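The water bottle test
Can a student club teach a robot to tidy a table, or is it just good at filming itself?
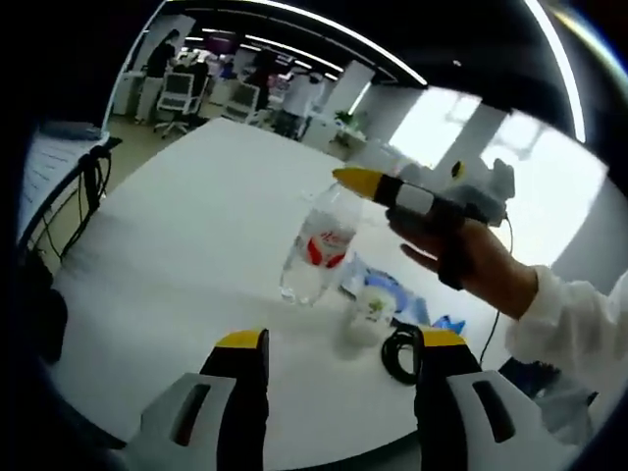 Thirty takes before lunch
The Camley robotics club has spent its year on hand-held grippers with yellow-tipped fingers. Students pick things up with them, over and over, and the recordings go to train a robot arm. On the table are a plastic water bottle, a small cup, a crumpled packet and a loop of black cable.

I went expecting to be impressed and came away unsure. Irina Costache, who runs the sessions, wants 30 good takes of each task. By 15th November they had 13 of the bottle.

"The cup is easy," says Yusri Simanjuntak. "The packet is horrible."

What the arm learns from all this is harder to pin down. In July it managed nearly 70 per cent of its lifts, on one table, with one sort of bottle. Gwawr Wogan moved the table closer to the windows and the score dropped. She put that in the club's report, to her credit. The poster for the Plandirham final still has the July figure on it.

Costache says they will run the test again in the new room before the final. I have asked to be there.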